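Hindby Laboratory Releases Motion Planning Software for Two-Arm Workstations

April 13, 2025

The Hindby Laboratory for Applied Automation has released Nemen, a software package that plans and supervises the motion of two robot arms working over a shared table. The package is available to partner institutions under a research license and replaces the laboratory's earlier planning tool, Zutel, which will receive maintenance fixes only.

Nemen treats both arms as a single system when it searches for a path. Zutel planned each arm separately and then checked the two paths against each other, a method that often ended with one arm waiting outside the shared area until the other had finished. Under the new approach, the planner may adjust the timing of either arm, or send one of them by a longer way, before any motion begins.

The release consists of 4 components: the planner, a tabletop perception module, a controller interface and a log viewer. The perception module estimates the position and rotation of small objects from a fixed camera and passes them to the planner along with a confidence value. When that value falls under a limit set by the operator, the planner holds the arms in place and requests a new estimate. Users may set a separate limit for each type of object.

"Most of the work went into the hand-off between perception and planning," said Fumiko Nomura, who leads the software group at Hindby. "A planner can produce a very good path to the wrong place. We wanted the system to stop and ask for another look when the estimate was poor, and we wanted the operator to be able to see why it stopped."

Development builds were in use at the laboratory from February. During that period the group ran 3,000 planned motions on its tabletop station, using sorting and placement tasks with colored cubes. The test record lists 31 faults, the majority of them traced to an error in the way the controller interface handled late messages from the wrist joints. The error has been corrected in the released version, and the full fault list is included with the documentation.

The controller interface sends commands to the arms at 50 cycles per second and compares each reported joint position with the planned one. If the difference grows too large, both arms are brought to a controlled stop. The limit is stored in a plain configuration file, and any change to it is written to the log. 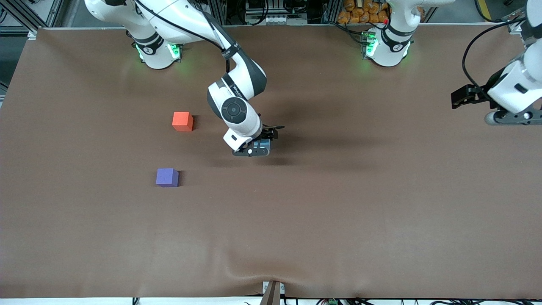 The two-arm tabletop station at Hindby, with a red-orange and a purple cube on the work surface.

Vaida Žukauskas, who is responsible for the log viewer, said the tool was written for operators as well as programmers. It places the planned and measured paths side by side on one timeline and marks each point at which the planner changed its decision. Logs recorded with Zutel can be opened after conversion, although they do not contain confidence values.

Institutions that hold a Zutel license may move to Nemen without a new agreement. Existing task files need to be converted with the supplied script, and the laboratory advises users to run converted tasks in simulation before using them on hardware. Requests for access should be sent to the software group through the laboratory's partner office.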